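3.2 Wording of the listings and the time to sale

The second part of our material comes from the used-car portal Goltis, where dealers write their own text for each vehicle. We selected 100 listings, all of them for cars with one earlier owner, and we saved each text on the day when it first appeared. The dealers were Mutitz, Nastine and a group of smaller sellers, which we treat as one. Jayanthi Lobo coded the texts by hand, following the scheme of Murthy, and a second coder repeated the work without seeing her results.

For every listing we noted if the price was compared with an outside guide value, and if this comparison stood in the first sentence or later. We also noted the order in which the equipment was named. Many dealers seem to copy the equipment list from the factory data without any change — the same item can then appear two times under different names. We kept such repetitions, as a buyer also has to read them. 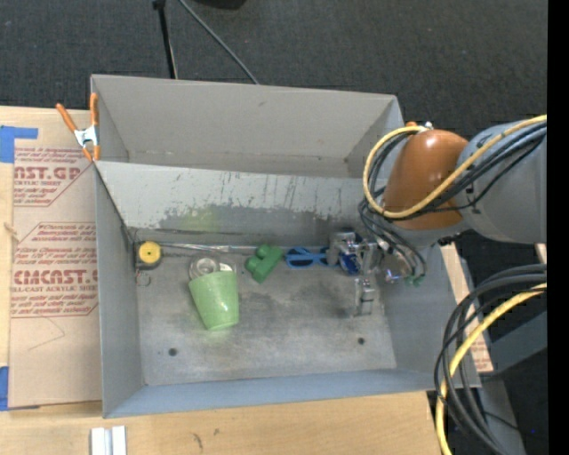 Figure 2. Sheet-metal bin with a sloping partition, on a wooden tabletop.

The coders did not agree in all cases. Most of the differences concerned words like "loaded" or "well kept", which may describe the equipment, the condition or both. We solved this by adding a separate category for general praise, and the affected listings were then coded again. Listings that were changed by the dealer during the first three days were kept in their original form.

The time to sale was measured from the first appearance until the listing was removed. This is a weak point of the method, as a removed listing does not always mean a sold car. For Mutitz we could compare our dates with the sales records of August, and the order of the vehicles was mostly the same. For Nastine such records were not available to us, so its results are reported separately in Section 3.3.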